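Sunday, January 19, 2020

Quiet in the building today, so I finally sat down to write up the bench rules properly, the way I promised Lucyna before the holidays (sorry, Lucyna, I know it was meant to be a page and it's going to run over). Most of this we already do. The trouble is that we each do a slightly different version of it, and when Tobiloba came over from the Pretton site he got three explanations of the same start-up check from three very nice people, and all of them disagreed.

So, starting with the table. Before the arm is enabled, whoever is running the session walks the whole edge once and looks at what is near it. Anything hanging over gets moved in or taken off. Handles are the usual culprits, they catch a sleeve or a cable and then the whole layout has shifted and you have to throw out the run. If you move an item during a session, even a nudge, write it in the log with the run number. I would so much rather read a messy log than a clean one that leaves things out!

Speed. We keep the 31 percent cap for any new layout until the first set of runs has been reviewed by someone who didn't set it up. Zbigniew thinks this is too slow and he may well be right, he has been doing this longer than I have, but I'd like to keep it through the spring and look at it again in September. After review you can go to 70 percent. Above that, ask me or Celina first, and please ask in writing, because I forget hallway conversations by lunch.

Stop button: within reach of the person at the table, always, with nothing set down in front of it. Coffee has been set down in front of it. I won't say whose (mine). Press it at the start of every session and check that the arm really drops out of enable, then reset and carry on. This takes no time at all and I still found 2 sessions last week with the box unticked.

Hands. No reaching in while the arm is enabled, including when it is sitting perfectly still. I know how tempting it is when something has rolled. Pause isn't enough either — pause holds the position but the motors are live, and a queued command can still come through.

Cables I want to come back to. Weronika has been tying the slack the way they do at Fumedton, with the loop on the outside of the elbow, and I like it, but the ties need replacing every 2,000 cycles or they start to go brittle. We don't have a counter for that yet. Celina is going to see if the Disden logger can give us one.

Still to do: print the short version, get Zbigniew to read this and grumble at it, order ties.

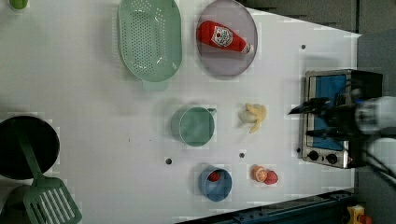
Who is allowed to clear a stop and start the arm again?

Only the person running the session, once they have looked over the table themselves and written the reason for the stop in the log.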